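How I compare gripper fingers using clear cups

I've been trying out fingertips on our two-arm cell all June, and clear cups are my favorite test because they're slick, they flex, and the wrist camera has a hard time with them! You'll want a tray, a pile of cups and a free afternoon.

Step 1. Start with the pointed tips (mine are Lanen, set 2). Close slowly on the cup wall, tilt, and watch the wrist view to see where the fingers press.

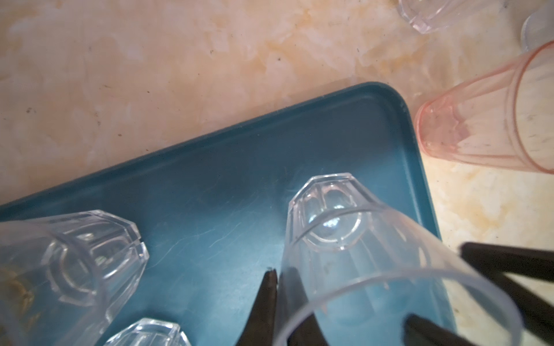
Step 2. Make a mess on purpose

Scatter cups near a wall, some on their sides, and leave a few other things lying around. Then run the same pick list with each finger set. I do 19 picks per set and write down every slip, even the ones that recover (those tell me the most).

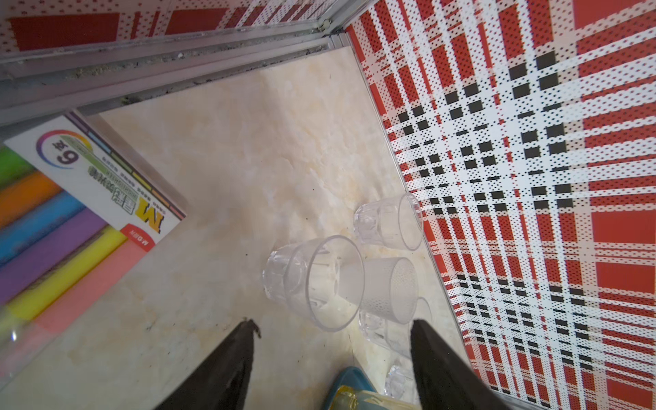
Wrist view between the fingers, with clear cups near the plaid panel and a box of highlighters on the left.

Step 3. Check the fixed camera too

The wrist view loses track of the big picture once you're close in, so I keep a second view of both arms, the tray and all the glasses. Save it with the run number. I'm up to 167 and would be lost without it!
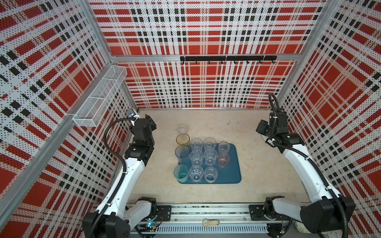
Hosstead Robotics Club, Fulbridge: Gripper Bench Notes

Step 4. Swap fingers, re-zero the gripper in the Kárason controller, and go again from step 1 with the same force setting.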